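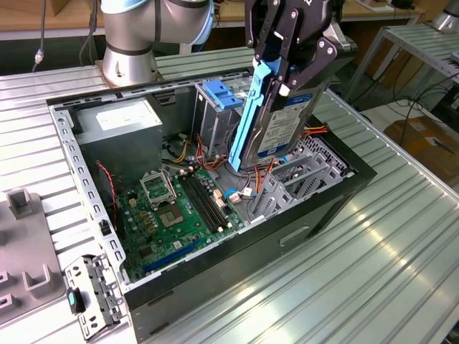 4. Fitting the hard drive

Before you start, the Prultine tower should be lying on its side with the side panel off and the power cord unplugged. Switching it off at the wall strip doesn't count. If the cord is still in the back, go and pull it out. We'll wait.

You will need:
One 3.5-inch hard drive
The blue plastic rail (supplied in the bag marked P-113)
Both hands
A small dish for anything that falls out

4.1 Attaching the rail

1. Hold the drive by its edges with the label facing you. The bare circuit board on the other side dislikes fingers.
2. Line up the pegs on the rail with the screw holes along the side of the drive. The tapered tip is the end that goes into the computer first.
3. Press until the rail sits flat. It will creak. Creaking is fine. Snapping is covered in section 11, Ordering Spare Parts.

Note: Copy the serial number off the label now and write it inside the back cover of this guide. Once the drive is in the cage you will need a flashlight and a very flexible neck.

4.2 Sliding the drive into the cage

1. Find the metal drive cage. It has a blue plastic latch on top and is on the other side of the wiring from the power supply.
2. Move the red, orange, yellow and black power wires out of the way. They will come back. Move them again, and this time tuck them under something.
3. Lift the latch.
4. Lower the drive tip first, keeping the rail lined up with its slot in the cage. Go slowly over the motherboard.
5. Push until the latch clicks. If it won't click, take the drive out and look for a trapped wire before you try muscle.

CAUTION: If the processor has not been fitted yet and the socket bracket is up, the gold contacts are exposed. Do not rest the drive, a screwdriver or your sleeve on them. A drive dropped from cage height will finish off the socket and quite possibly itself, and Pilkington's warranty desk has heard the one about the cat.

4.3 Connecting the cables

1. Plug the data cable into the drive. The connector is keyed and fits one way only, a fact that has not stopped people.
2. Plug in the power connector from the nearest spare lead. Both should go in without a fight.
3. Check that the other end of the data cable is still seated in the motherboard. It tends to work loose while you are busy being careful with everything else.

Note: Leave the side panel off until you have finished section 5 (Processor and memory). Owners who put it back on now get to enjoy taking it off again.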